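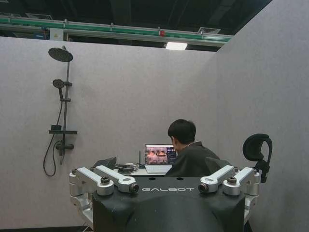 What a garment's "life" is supposed to mean
Speaker notes, Jindville version

Opening

Wait for the door to close. Ask who has bought clothes in the last year because a tag said they would last. Let the hands go up. Don't tease anyone, mine is up too.

Say up front that I have no quarrel with buying less. I do it. My quarrel is with the numbers we get handed to make us feel good about the things we do buy, and with how fast a guess on a hang tag turns into a fact in a magazine.

Keep this part under two minutes. At Fulcombe I let it run and had to rush the wash tests, and the wash tests are why people come.

Cost per wear

Explain it once, slowly. Price divided by the number of times you wear the thing. A plain idea and a decent one, if you know the second number. You don't know it when you are standing in the store. The store doesn't know it either, and the store is the one doing the math for you.

Read the Sârbu leaflet aloud, the line about a T-shirt "made for 343 wears." Pause. Ask the room how anyone would get to 343. Why not 340? A number that exact sounds like somebody sat and watched. When I wrote to ask, I got a friendly reply that repeated the leaflet.

Do the sum with them. One wear a week takes you past six years. Ask who still has a T-shirt that old that they'd wear outside the house. Some will. Then ask if they wear it every week. (Usually a laugh here. If not, move on.) 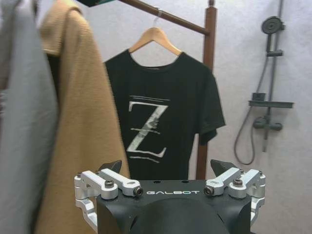
Black T-shirt on a wooden hanger.

What gives out first

Go through the usual suspects without making it a lecture. Collars go wavy. Black fades toward brown or gray. Seams twist. Underarms get stiff. Little holes show up near the belt buckle and everybody blames moths.

The point to land: people stop wearing a shirt long before it falls apart. A lab can rub cloth until it breaks and write down how long that took. Fine. That tells you about rubbing. It has very little to say about the day you hold a shirt up and put it back.

Prints deserve a minute of their own. A lot of them are sold already looking worn, cracked and streaky on purpose, so what would failure even look like? I have asked this of people who sell them and never got a straight answer. Leave it as an open question.

The Lenton wash test

Careful here, it's the best evidence I have and it isn't very good.

Lenton washed the same style of shirt 43 times and graded it at the end. Good: they said what temperature, they said what detergent, they printed the grades even though they were dull. Bad: they used 3 shirts. All from one batch. Nobody wore them between washes, so no sweat, no sunscreen, no bag strap rubbing the same shoulder every morning.

Say this plainly – a shirt that gets washed and never worn is living a very easy life. I'd still take this test over the leaflet. At least I can see what's wrong with it.

If someone asks about line drying versus the dryer: I believe line drying is gentler, most people do, and I have not seen a home test that convinced me how much it matters. Say so and don't get pulled in.

Hangers

Short section. Cut if we started late.

The claim is that a wooden hanger "extends the life" of a knit. Extends it from what? A wider hanger may be kinder to the shoulders, I can believe that. But a heavy wet knit will stretch on anything you hang it from, and folding costs nothing. I use wooden ones because I like them. That's a perfectly good reason and it needs no study.

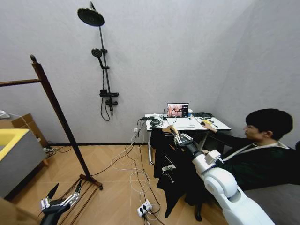

One reply I got after Fulcombe was that I'm too hard on the number, that a made-up target still gets people to keep a shirt another year, and who does that hurt? I've thought about it since. My trouble is that the same number also gets people to spend more in the store, and I have never seen anyone check which effect is bigger. If that comes up in Jindville, give the argument its due before answering.

My own record

Mention the notebook. I wrote down what I wore for seven months. I skipped most of one vacation, and I'm fairly sure I wore some things more often because I knew I'd be writing them down. So it's one person, with gaps, who was cheating a bit. Hold it up anyway. People like seeing the coffee stains.

Questions to leave them with

Who counted the wears? How many shirts did they have? Did a human being wear them? Would the company still print the number if it came out low?

Handout is by the coat rack. Take questions until quarter past eight, then the room has to be cleared.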